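Jornada de puertas abiertas en Brustivgate 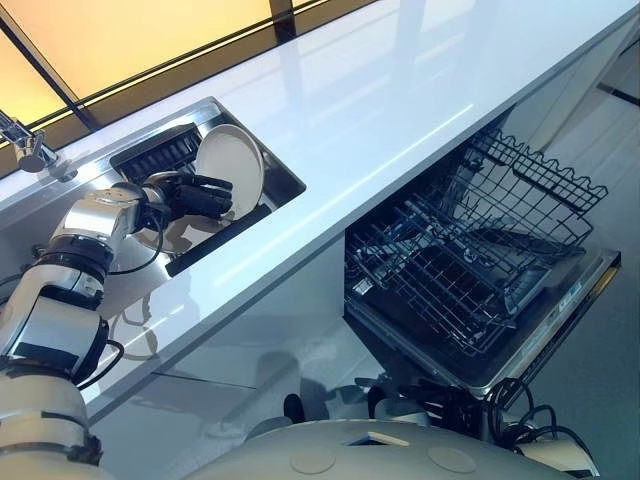 ¿Cuánto tarda un robot en meter un plato en el lavavajillas?

Depende de quién mire. A solas, según el folleto, 270 segundos; delante de visitas, lo que dure la paciencia de las visitas.

Yo había ido por los canapés. La invitación de Brustivgate prometía «una tarde en la cocina del mañana» y en mi experiencia en las cocinas se come. Me dieron una pegatina con el número 1017 y un folleto en papel satinado, y me colocaron detrás de una cinta, entre un matrimonio que discutía en voz baja y un niño con mochila.

El robot se llamaba Radu. Tenía el cuerpo blanco y redondeado y una mano negra de dedos gruesos, y le habían dejado en el fregadero un plato beige, de pie en un escurridor. El lavavajillas estaba ya abierto, con las dos bandejas fuera, vacías. En mi casa eso cuenta como la mitad del trabajo.

La presentadora nos pidió silencio.

—Ahora está decidiendo —dijo.

Radu acercó los dedos al borde del plato y se quedó pensándolo. He visto a gente firmar hipotecas con menos recogimiento.

—¿Y si lo rompe? —preguntó el marido.

—Hemos comprado unos 3816.

—¿Y cuántos quedan?

La presentadora consultó el folleto, que a ese respecto era discreto.

La mujer quiso saber si también fregaba sartenes. Le contestaron que las sartenes llegarían con la versión siguiente, la Skosirel, en agosto. El marido dijo que él también empezaba en agosto, y siguieron discutiendo, ya sin bajar la voz.

Los dedos se movieron un poco. Alguien aplaudió antes de tiempo y tuvo que guardarse las manos en los bolsillos. El niño se coló por debajo de la cinta, pero su madre lo agarró por la mochila.

—Es que yo lo hago más rápido —protestó.

—En casa no lo has hecho nunca —dijo ella.

Me fui a buscar los canapés. No había. Quedaban dos vasos de agua y una bandeja con migas, y detrás de mí la presentadora volvía a pedir silencio.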